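Tidy tips, borrowed from a robot test

Brock Nguyen's group at Traltmont ran 3,246 simulated pickups on household surfaces. Worth stealing for your own place.

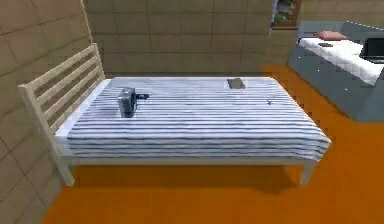
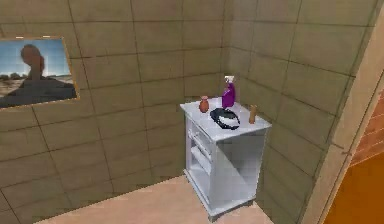
Rendered test rooms: bed first, then the white cabinet.

Small dark stuff on stripes = missed most. Same for you at 7 am. Use a plain tray.

Tall bottles to the back corner, short things foward. Fewer knockovers, 3 in the last 144 tries.

Straps and cords: coil them before you put teh thing down.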